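Graduation hall walk-through, June ceremony

I do this one myself every year, the morning before the guests show up. My coffee is in one hand and the list is in the other, so forgive the handwriting if you get the paper copy!

1. Main doors and foyer - OK. Both sets open all the way and stay open. The left one still squeaks (I've stopped fighting it).

2. Seating - OK, after a fix. We set up 315 chairs, and the back row had crept into the aisle again. I pushed it back and measured: 46 inches clear.

3. Stage steps - NEEDS WORK. The second step on the exit side has a lifted edge on the tread. Picture a graduate in a long gown and new heels coming down that! Tedico is sending someone by 3 p.m. Please don't sign this off until I've walked it myself.

4. Handrail - OK. Solid on both sides, I leaned on it hard.

5. Ramp for honorary guests - OK. Amândio Baptista is getting the architecture degree this year and he asked to use the ramp, so I rolled a chair up and down it twice. Nice and smooth.

6. Organ loft - LOCKED, as it should be. Key is back with the front desk.

7. Cords and cables - OK for now. Everything crossing a walkway needs a cover, and that includes the lectern mic.
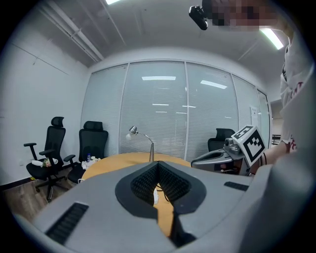

Zevmont left us ten covers and I've used eight, so there are two spare in the side room if the band asks.

8. Exit signs - one out, over the east door. New bulb is on order from Kozłowski, and I'll nag them after lunch.

9. Robing room - OK, but the rack on wheels was parked in front of the fire door. Moved it. Please leave it moved.

10. First aid kit - restocked, except burn gel.

Second look at items 3 and 8 at 4 p.m.

Wekness Hall Events Office | Contact us | © Wekness Hall | Back to top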